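Tritwood Textile Reuse
@tritwoodreuse
12 Aug 2026

1/ The October collection will accept dark knitwear and black garments as a separate stream for the first time. This thread sets out how households and partner sites should prepare them. Please read it through before packing.

2/ Last year the Banivby depot received 407 bags marked "mixed dark." Sorting staff had to open and empty each one. A separate stream will shorten that work considerably.

3/ Accepted: sweaters, cardigans, sweatshirts, knitted hats, scarves, leggings and plain black tops. Small holes and pulled threads are acceptable. Garments with paint, oil or mildew should go to general textile waste.

4/ Wash all items before drop-off and dry them fully. Knitwear that is packed damp will spoil the rest of the bag within days, and the depot has no drying space.

5/ Turn black garments right side out before packing. Sleeves left inside the body are the most common cause of delay at the sorting table. Check the cuffs as well, where tissues tend to collect.

6/ Ribbed knits should be laid flat and folded in thirds. Do not hang them while they wait for collection. Ribbing stretches at the shoulder and the hem, and the Hegazy Street shop cannot sell a sweater that has lost its shape.

7/ Heavier black fabric may be rolled. Roll from the hem toward the collar and tuck the sleeves in last. Rolled items go at the bottom of the bag and folded knits on top.

8/ Bags must weigh no more than 25 pounds. Please use the clear bags issued at the front desk. Opaque bags will be returned to the sender unopened.

9/ Partner sites receive 40 bags each. Sites that need a second allocation should write to the Truretti office by the end of September and give the name of the site contact.

10/ Labels: write DARK KNIT or DARK OTHER on the white tag, in capitals, and tie the tag at the neck of the bag. Tape does not hold on this grade of plastic.

11/ Black fabric gathered up in a bunch, with a fine-ribbed dark knit alongside. The two are to be separated before bagging, the knit under DARK KNIT and any other fabric under DARK OTHER.

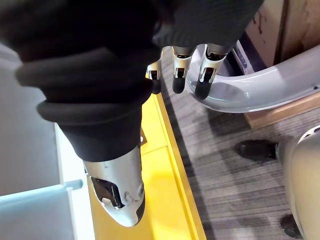

12/ May navy and charcoal items be placed in the same bag as black ones?
Navy and charcoal are accepted in the dark stream and may share a bag with black, provided that knits and other fabrics are kept apart.

13/ Buttons, zippers and drawstrings should be left in place. Please remove brooches, name badges and dry-cleaning tags.

14/ Drop-off at Banivby is by the side entrance only. The front doors are reserved for shop deliveries during the collection. Carts are available inside and should be returned to the rack after use.

15/ Receipts are issued on request at the desk. They state the number of bags and do not assign a value to the contents.

16/ Light-colored knitwear, bedding and shoes follow the existing schedule and the existing tags. Those instructions have not changed.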